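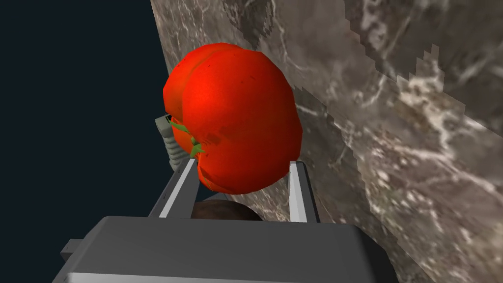

The grower doesn't want his name used, and he says the reason is simple. He still sells to two of the stores he is about to complain about.

We meet at the end of a packing day in Drindier, where he has raised tomatoes on rented ground for most of his adult life. On the table between us is a flyer from Zoresa, the grocery chain with the green awnings, promising shoppers "heirloom flavor, all year long." He has read it more than once. He reads it again, out loud, and puts it face down.

"Heirloom used to mean somebody's grandmother saved the seed," he says. "Now it means the tomato has a dent in it. They figured out that people will pay more for a crooked one, so they went and bred a crooked one that ships."

I ask if that is fair. Seed companies say the newer types have real old-variety parents, and that shoppers like them. He shrugs at the first part and doesn't accept the second.

"Shoppers like them compared to what? Compared to the hard pink ones next to them. That's a low bar. You put a folded, ugly tomato by a perfect round one and people think the ugly one must have something going for it. Sometimes it does. A lot of the time it tastes like the round one."

I came with doubts of my own, and some of them were about him. Growers who sell at market stands have every reason to tell you the supermarket is cheating. His own sign says "vine ripe," a phrase with about as much legal weight as "homemade." When I bring this up he laughs, though not for long.

"Fine. Vine ripe, what does that mean? I pick when there's color at the shoulder and I let the rest come on in the shed. If I waited till they were dead ripe I'd be hauling soup. So no, they're not all red when I pick them. But I'm picking a day or so out. The store's are picked green enough to play catch with."

Does that matter as much as people say? He thinks variety matters more, and water more than either. He is tired of customers who ask if the fruit is organic and never ask how much it was watered before harvest. "You can grow a bad tomato with no spray at all," he says. "I've done it. Wet June, every one of them split and tasted like nothing, and folks still told me they were the best they ever had, because they were standing in a field when they ate it."

That last remark stayed with me, and I pushed on it. If people can't tell, what are they paying for? Last summer the Drindier market ran a blind tasting, and 197 visitors each got 2 slices, one from a local stand and one from Zoresa. The market never put the results on its board. He says he heard the local slice won "by a little," but he didn't see the sheets and neither did I. I asked the market office for them and was told they had not been kept.

"You can read that how you want," he says. I read it the way most people would.

He is harder still on the apps. Fiveo, which delivers produce boxes to the city, asked him two years ago to supply its "farm story" line. The offer came with a form for the story. There was a blank for the number of generations on the land.

"I rent," he says. "I wrote in zero. They called me back and asked if my dad ever gardened."

He turned them down over price, he adds, and wants that made clear. "I'm not a saint. If they'd paid, I'd have told them about my dad's garden all day long."

The one commercial seed he has kind words for is a variety called Vida, which he plants in 11 long rows by the road. It cracks in heavy rain and it bruises if you look at it. He likes it because it has some acid. I tried one with salt and thought it was good -- very good, even -- but I was also standing in a field.

Before I go I ask what he would tell someone buying tomatoes at a store this week.

"Smell the stem end. If it doesn't smell like anything, make sauce or buy the canned ones. The canned ones are better than most of this anyhow." He nods at the flyer. "And don't put them in the fridge until they're ripe. After that, do what you want. People get real worked up about the fridge."

Zoresa did not reply to two requests for comment. The flyer is good through Sunday.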